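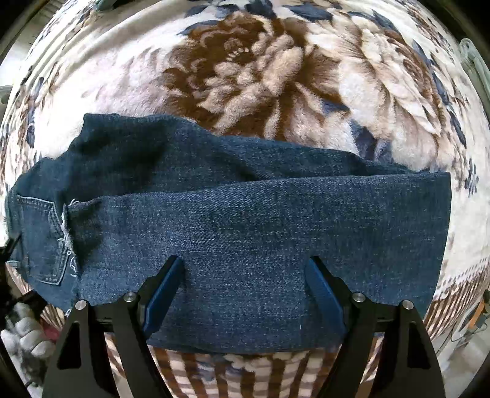 Jeans folded lengthwise, gripper at the ready. Open day, Cloncombe.

About Bostura

We're a small robotics outfit in Cloncombe. We work on folding. Clothes mostly, denim more than anything, some towels. Started with 2 of us and one bench, moved to Harries Yard when the bench got too small for the arguments.

Most of what we do is collect demonstrations. A person holds the gripper, folds the thing, the camera on the tool records it, and the recording goes into training. Real beds, real blankets, whatever is in the drawer. Patterned bedding is very welcome. A lab table with one gray T-shirt on it teaches you gray T-shirts.

Why denim? Heavy, stiff at the seams, floppy everywhere else. Waistband fights you. Frayed hems and ripped knees snag, pockets catch a fingertip. If a policy copes with jeans it generally copes with a pillowcase. The other way round, no.

Share this page (50)

Open day, June 2026

Our second one. Doors open all afternoon, no tickets, tea in the corridor. The first was in April and we ran out of chairs, so more chairs this time.

What you'll get:

A short talk on how the folding data gets made. Slides are short, promise.

A go with the hand-held gripper. You work it yourself, two fingers, blue pads. Takes most people a few tries to stop pinching the blanket along with the jeans. Go in flat from the side, close late, lift less than you think you need to. Kids fine from age eight if an adult stays with them.

Lustov, our bench robot, folding on its own. It is slow. It also drops things, and we leave it running when it does becuase that's the part visitors ask the best questions about.

Then a Q&A which last time went on well past closing. Bring the awkward ones. We had a long one about whether shorts should be folded in half or thirds and the room never did agree.

Folding on a bed is the session we'd point people to first. The surface gives, the cover slides with the garment, and there's usually something else lying nearby. Dark skinny jeans laid out across, light denim shorts folded flat above them, a big flower print underneath the lot. A camera has to work out which edge is hem and which is petal. Try it yourself and you'll see how much you lean on feel.

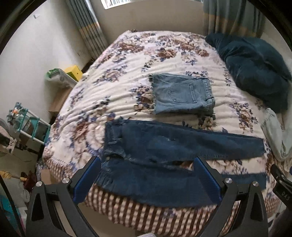

Visits and school groups

Outside open days we take groups by arrangment. Mornings are best. Tell us the age range and how many are coming, and if anyone needs step-free access (side door, ramp, ring the bell twice). Teachers get a worksheet beforehand.

We also collect old denim. Clean please, any size, rips and raw hems fine. We're trying to get to 200 pairs. Bin is just inside the front door at Harries Yard, drop off whenever the lights are on.

Jobs: nothing open right now. Write anyway if you like folding.

2 comments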